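**Tabletop** (also *table top* or, in the furniture trade, simply *top*) is the flat upper part of a table, and the only part most owners ever look at. The rest exists to hold it up, with mixed success.

## Construction

Solid wooden tops are made by gluing boards edge to edge. Wood swells across the grain in damp weather and shrinks in dry, so a top screwed down tightly will in time split or bend. Makers use slotted holes or small wooden buttons, which let the top move a little while the owner believes it is standing still.

Veneered tops carry a thin skin of good timber over something cheaper. The practice is ancient and respectable, and has been sold as solid wood for nearly as long.

## Finishes

Oil is easy to repair and needs repairing often. Varnish is tougher — until it is scratched, at which point the whole surface must be stripped. Wax smells pleasant and resists very little. White rings left by hot cups are treated with mayonnaise, toothpaste or ash, depending on whose grandmother is consulted.

## Grain

Grain runs lengthwise on most tables. Boards from a single tree may still differ in colour, a fault in cheap furniture and "character" in the other sort.
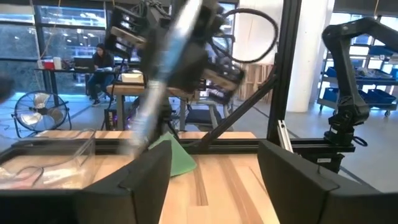 *Light wooden tabletop with pale and darker brown grain; green cloth at left.*

## See also

- Trestle table
- Coaster
- Tablecloth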